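Section 3 - Joining two tables into one work surface

Please read this section to the end before you move the tables. It applies to the Wullitz fixed-leg table and to the Wullitz table with levelling feet. If you have the older Sundaram table with castors, first lock all castors and then begin at step 4.

What you need

- two tables of the same model and the same height
- the pair of joining clips from the small grey bag
- the flat key supplied in the same bag
- a spirit level, the longer the better
- a dry cloth
- a second person for the lifting

The clips of the fixed-leg table and of the castor table look alike, but they are not the same. The clip for the fixed-leg table has the number 29 pressed in the metal. The clip for the castor table has the number 40. Do not mix them, even when the screw seems to hold.

Choosing the place

Choose a floor that is hard and even. Carpet is allowed, but the tables must stand on it overnight before you do the final levelling. If the tables will stand near a wall, leave enough space to pass your hand behind the far edge. You will need this space later for cleaning and for any cable that must go down to the socket.

Caution: never drag a table by its top. The top is fixed to the frame with short screws and they can pull out. Lift by the frame, one person at each end.

Placing and levelling

1. Put the first table in its final position. This is the far table, the one you will not reach easily afterwards.

2. Lay the spirit level along the long side, then along the short side. Turn the levelling feet with the flat key until both readings are good. Turning a foot to the right makes that corner higher.

3. Press down on each corner with your palm. If the table rocks, one foot is not touching the floor. Correct this foot only and check again.

4. Wipe the edges that will meet. A single crumb or a bit of old tape is enough to keep a gap open.

5. Bring the second table until it stands a finger's width from the first. Lift it for the last part of the way also. Do not push it with the hip - the feet can bend.

6. Level the second table to match the first. From now on do not adjust the first table any more, or you will be turning feet all afternoon.

7. Close the gap slowly, both persons together, until the two edges touch along the full length. 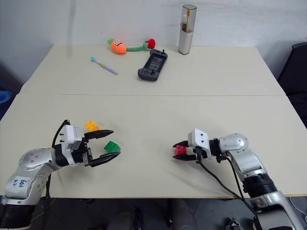
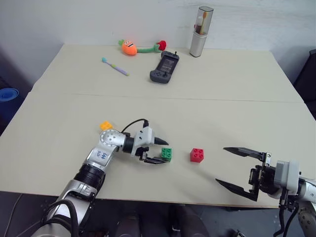 Two tops pushed together, with the seam running across the middle of the surface. Both views are from the near side.

8. Pass your fingertips over the seam from left to right. You should feel the line but no step. If there is a step, go back to step 6.

9. Fit one clip at each end of the seam, from underneath. Tighten by hand first, then a quarter turn with the flat key. More force than this will mark the underside of the top.

Note: the seam stays visible after the clips are fitted. This is normal and it is not a reason for return. Some customers have asked for a filler or a strip to cover it. We do not recommend filler, as the tables could not be separated afterwards without damage.

Loading the joined surface

Heavy equipment should stand with all its feet on one top. If an item is so wide that it must cross the seam, put a stiff board under it, so the weight is shared by both tables. Anything fastened with a clamp should be placed over the frame rail. You can find the rail by feeling under the edge.

Do not sit or stand on the surface, and do not lean on the seam with your knee when you reach for something at the back.

Chairs and stools may be kept underneath when not in use. Check that their backs or seats do not touch the clips.

Cables

Guide the cables along the surface to the nearest side edge and then down. Please do not lead them through the seam. A cable caught there will be crushed when the tables are pushed together again after cleaning, and the damage is hard to notice from above.

Checking after the first week

New feet settle a little. After one week of use, repeat steps 3 and 8. After that, one check every three months is sufficient, for example in February and so on. In rooms with strong heating the tops can shrink slightly in winter and the seam may look wider. Loosen the clips, close the gap and tighten again.

Separating the tables

Remove everything from both tops. Loosen both clips completely and put them back in the grey bag with the flat key. Pull the near table straight back, not at an angle, or the corners will scrape each other.

Spare clips and feet can be ordered from the Stullmont parts desk in Fokircombe. Please mark your letter or message for the attention of Nithin Pinto and give the number that is pressed in your old clip.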